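30/05/2023

Glue line trouble again on the Velari shelf panels. Pulled 9 from the Burkarberg batch, 2 opened up along the edge when I leaned on them by hand. Shouldn't happen. Same glue, same clamps as in the spring.

Things I changed since then, that I can remember:
- new drum of hardener (opened last week, lid was not on tight)
- clamp time cut short on the second lot, my fault
- moved the stack nearer the door, colder there overnight

Going to test one at a time. Cut strips tonight, clamp at 800, leave till morning.

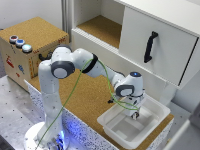 Ronaldo read this over my shoulder and said it's the hardener, throw the drum out and stop wasting strips. Also said the Kılıçarslan panels did the same thing two years back and it was damp in the drum then too. Fair, but I want to see it fail before I bin a full drum.

So: strips A and B with the old hardener (half a can left, on Edgardo's shelf), C and D from the new drum. All same board, same side up. Write the letter on the END not the face, last time we sanded them off.

Weighed the mix twice. First go was short on hardener becuase the scale hadn't zeroed. Dumped it, started over.
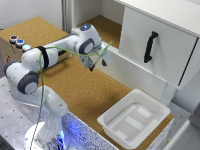

Spread looked thin on C. Added a bit more, so C isn't a clean comparison now. Keep it anyway, just mark it.

To do
- ask Dexter where the room thermometer went
- tell Stiltuvdale the order of 2,000 slips into June, they won't like it
- pull strips first thing, break by hand then in the vise
- check wich lot the loose panels came from, Renato has the sheet

If A and B hold and D lets go, drum goes out.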